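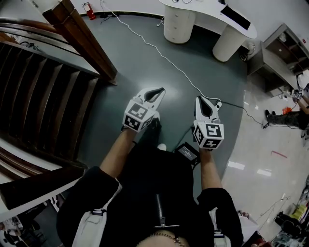 Growing garlic in heavy soil
Notes for the talk at Ostham, 9 Jan 2023

Slide 1
Thank the garden club. Say who I am — Vilém Zeman, 20 years on the same clay plot on the Wosley road. Handout is by the door.

Slide 2: Last season's numbers
Planted 303 cloves, lifted 257 good bulbs. Most of the losses were in the low end of the bed, where water sits. A few rotted in storage and I left those out of the count.

Slide 3: The bed
Raise it. Eight inches is enough. Mix in compost in late summer and let it settle. No sand — it sets hard with clay and you can't get it back out.

Slide 4: Planting
Break the heads apart the same day you plant. Big cloves only, eat the small ones. Point up, two inches of soil over the tip, six inches between cloves. Straw on top once the ground gets cold.

Slide 5: Spring
Pull the straw back if the shoots look yellow. Feed once when growth starts, then stop by May. Weed by hand, roots are shallow. Cut the scapes when they make one full curl. Pass the dried scape around here.

Slide 6: Lifting
Go by the leaves. When the bottom third is brown, dig one and look. Use a fork and stay well out from the stem. Don't wash them.

Questions. Someone will ask about elephant garlic. It's closer to a leek, same bed is fine.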